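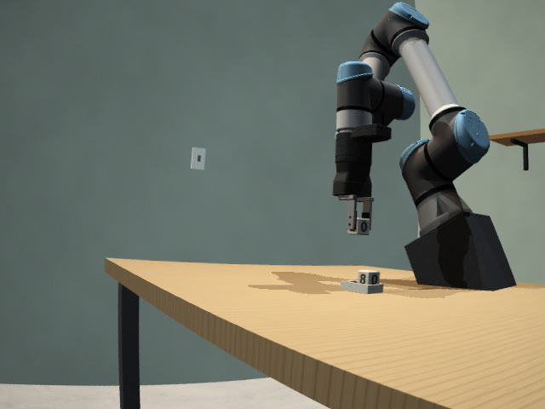
The cube task in simulation, one block up and the other still on the tray.

I spent most of Friday reading the Urkik write-up that several people have sent me, usually with a note saying something like "sim-to-real is basically solved now, isn't it". I don't think it is, and I don't think the write-up shows that either, though there is decent work in it.

The claim goes like this. You train a policy in a rendered room with a table, a tray and a couple of numbered cubes. You change the lighting and the textures as you go. Then you score it on a fresh set of simulated episodes, and the score is meant to tell you how the same policy would do on a real bench. Urkik's authors ran 800 episodes and are very pleased with the number at the end.

My trouble is with what counts as a success. An episode passes if the right cube is off the surface and between the fingers when the clock stops. It doesn't have to be put anywhere. Anyone who has run a parallel gripper knows that picking up a small light cube is the easy half, and that physics engines are generous about grip. Contact in most of them is a friction number and a bit of hope. I've watched simulated fingers hold things by a corner that would have shot across the lab in real life.

So I tried it myself, using the Surdale scene files, which are close enough. I kept their rule and then added one of my own: the cube has to be set down again and stay where it was put for 2 seconds. With the original rule I got 70 per cent. With mine, the same policy got 30. Same weights, same seeds. I had expected a drop, but nothing that size.

Tove Laxdal, who looked over my logs, thinks part of this is my fault. The policy was never trained to let go, so of course it's bad at it. Fair point, and I'm retraining with a release step before I say anything stronger. But the write-up does use the words "pick and place" in its title – and I'd like to see some placing.

The digits bother me as well. They are crisp black on off-white, which is about as kind as a label can be to a vision model. Nellum did a similar test with scuffed labels a while back and their reading errors went up sharply. Urkik doesn't mention it.

What I'd want next is dull: the same policy, a real arm, real cubes, and the failures published with everything else. Danladi have said they might lend me bench time in June. If they do I'll post the full logs, whichever way it comes out.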